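Speaker notes: Player loans and the under-21 squad
Braltham Football Club, supporters' forum
Speaker: Katalin Kovács, Head of Player Pathways

Opening

Thank the forum for the invitation. Malcolm Pickering will cover season tickets after the break, so please hold questions on prices for him.

The purpose of this session is to set out how the club decides which young players go out on loan, and on what terms. Individual contract talks will not be discussed.

Current position

The club has 19 players in the under-21 squad. Three are on loan at present, two at Garside and one at Sistden. Each of the three went out in August on a season-long agreement.

A loan is approved only when the receiving club has given a written plan covering position, training schedule and medical care. The plan is reviewed by the coaching staff and signed by Lionel Parsons as sporting director. (Pause. Mention that the form was shortened last year at the request of partner clubs.)
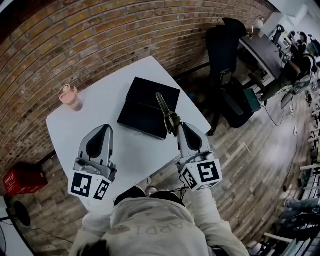 Can a player on a season-long loan be called back in the winter window?
Only where the agreement contains a recall clause. Both Garside agreements have one. The Sistden agreement does not, and the player will stay there until the season ends.

Playing time

Our target for a season-long loan is 40 appearances in all competitions, including those from the bench. Where a player falls well behind that pace, the loans office contacts the receiving club and asks for a meeting.

Wages are shared. The receiving club's portion is agreed case by case and rises if the player is left out of the matchday squad without injury. Do not give amounts if asked.

Barry Yeoman attends loan matches for the club and files a report after each visit. Players receive a copy and may add their own comments.

Close

Written questions may be handed to Poppy Bloxham at the side table. Replies will be posted on the members' page. Hand over to the chair for the break.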